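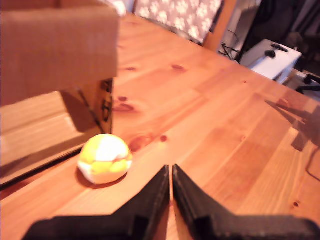 La mesa de pino, con una de las pelotas y la caja grande detrás

Hola a todos:

Contesto a Darren, que me hizo acordarme de que llevo desde junio prometiendo contar lo de la mesa. Copio su mensaje para que no haya que rebuscar en el archivo de la lista:

> De: Darren Ackroyd
> Asunto: mesas de pino, ¿aceite o barniz?
>
> Buenas. Me quedo con una mesa de pino de mi cuñada, de tablas
> anchas y con muchos nudos. La quiero para comer y también
> para que jueguen los críos. ¿Le doy aceite, barniz o la dejo
> como está? Me han hablado de un aceite que se llama Stomero
> pero no conozco a nadie que lo haya usado. Y otra cosa: ¿las
> juntas entre tablas se rellenan o se dejan?
>
> Gracias,
> Darren

A ver, Darren, yo el Stomero lo usé y contenta, pero con paciencia. Compré el bote de 500 ml y me sobró más de la mitad (¡no compres el grande!). Le di dos manos muy finas con un trapo viejo, dejando pasar 12 horas entre una y otra, y antes una lija suave siguiendo la veta. El tono se me fue hacia el naranja, ya lo veis en la foto, a mí me gusta pero a mi hermana le parece una mesa de sauna. Si la quieres clarita, haz antes una prueba por debajo.

Las juntas yo las dejé. Me dijeron en Tillman, la tienda donde compro las lijas, que con la calefacción las tablas se mueven y la masilla acaba saltando, y de paso me ahorré un trabajo que no me apetecía nada. Eso sí, se llenan de migas. Un palillo y a correr.

Los nudos ni tocarlos, con lo bonitos que son.

Para los críos va de maravilla. Las pelotitas amarillas ruedan que da gusto y acaban todas en el suelo, claro, así que ahora las guardamos en una caja de cartón grandota que en teoría era para llevar al reciclaje. En teoría. Tengo pendiente cambiarla por un cajón con ruedas de Jodeno que vi a buen precio, pero mientras la caja aguante...

Ah, y ya que alguien preguntó el mes pasado por los cojines: el gris de las huellitas blancas que tengo en el respaldo de la silla es de tela normal y corriente, lo meto en la lavadora en frío y lo tiendo a la sombra. De momento no me ha encogido. Hice otro parecido para mi madre y con un metro de tela me quedaron retales para dar y tomar, si alguien los quiere que me escriba en privado.

Lo que me falta por resolver son los cables del rincón, que están hechos una maraña detrás de la mesa. ¿Alguien ha probado las canaletas esas de Pretar que van pegadas a la pared? Me da miedo que se lleven la pintura al quitarlas.

Un abrazo y ya contarás, Darren, si te decides por el aceite.

Maite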